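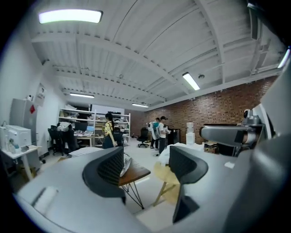

Pillow

A pillow is a soft support for the head and neck, used mostly for sleeping, and in its usual Western form it's a cloth bag with something springy inside. I've been adding to this entry on and off for years (it started life as a paragraph under "Bedding"), so forgive the bits where I go on. I do go on about pillows.

Name

The English word is an old one and goes back to the Latin pulvinus, a cushion. People ask me what the difference is between a pillow and a cushion, and in Britain the answer is mostly where you put it. A pillow lives on the bed, a cushion lives on the sofa. In American English the line is drawn differently, and what I'd call a cushion is often a "throw pillow". A bolster is the long sausage-shaped one that goes under the ordinary pillows, or these days just lies across the end of the bed getting in everybody's way.

Early history

The first headrests we know much about were hard. In ancient Egypt people slept on curved stands of wood, stone or ivory, and plenty of these have been found in tombs. I tried one once, a modern copy, and lasted 13 minutes! In China there was a long tradition of ceramic pillows, many of them beautifully painted, and those were cool to lie on in summer. Greeks and Romans who could afford it liked theirs soft, stuffed with feathers, wool or straw.

For a long stretch of European history a soft pillow was something for the better-off. Everyone else made do with a log, a rolled-up coat or a sack of chaff. That changed slowly, and then rather quickly once mills started turning out cheap cotton cloth.

Fillings

Down is the fluffy stuff from under the outer feathers of a duck or goose. It's light and warm and you can squash it into any shape you like, but it does go flat and wants plumping every morning. Feather is cheaper and heavier, and now and then a quill pokes you in the ear.

Polyester fibre is what most of us sleep on now. It washes easily and costs very little, though it clumps in time. Foam came in during the twentieth century, first latex and later the slow-moving kind sold as memory foam. Then there's buckwheat hull, which is common in Japan, and kapok, a silky fibre from the seed pods of a tropical tree. My friend Danang Wibisono grew up with kapok pillows and still has two, both refilled by hand at Panyasiri, a small bedding workshop that does nothing else. I borrowed one for a week in July and didn't want to give it back — it was firm without being hard, and smelt faintly of hay.

Covers and cloth

There are normally two layers. The inner one, the tick, is woven tightly enough to hold the filling in, and the classic pattern for it is a narrow blue stripe on white. The outer one is the pillowcase, and that's the one you wash.

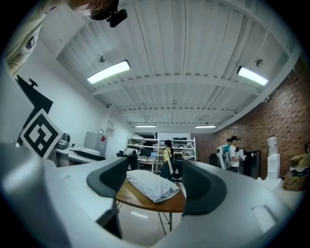 Checks have been a favourite for pillowcases for a very long time, partly for a practical reason. A simple check is made by weaving dyed threads with plain ones, so the pattern is part of the cloth and looks much the same on both sides. Stripes work in the same way. Printed flowers are another matter, and a cheap print can fade badly after a few hot washes.

You'll see thread count on packets, meaning the number of threads in a square inch. I wouldn't get too excited by it. My nicest pair is a Witard set marked 400, and I've had scratchier ones with a much bigger number on the label. How the cotton was grown and spun matters at least as much.

As for how the case closes, British ones usually have a flap tucked inside (we call this a housewife pillowcase, a name I've never warmed to), while an Oxford case has a flat border all the way round. Buttons and ties turn up too, mainly on older linen.

Size and shape

The standard British pillow is a plain rectangle. Continental squares are lovely for sitting up with a book, but no case I own fits them. Shaped pillows include the V for propping up in bed, the horseshoe for travelling, and the wedge.

Care

Most synthetic pillows can go in the machine, two at a time so the drum stays balanced. Down can be washed as well if you've the patience to dry it right through. Foam generally can't, so sponge it and leave it somewhere airy. My oldest feather pillow, an Arkska, is 26 years old and I'm told I should have thrown it out long ago. It's staying.

See also: Bolster; Eiderdown; Mattress; Ticking

Last revised December 2019. Corrections and additions are welcome through the contact page.

Contact | © Zetitz Household Encyclopedia | Back to top

This site uses cookies to remember your settings. By carrying on you agree to their use. OK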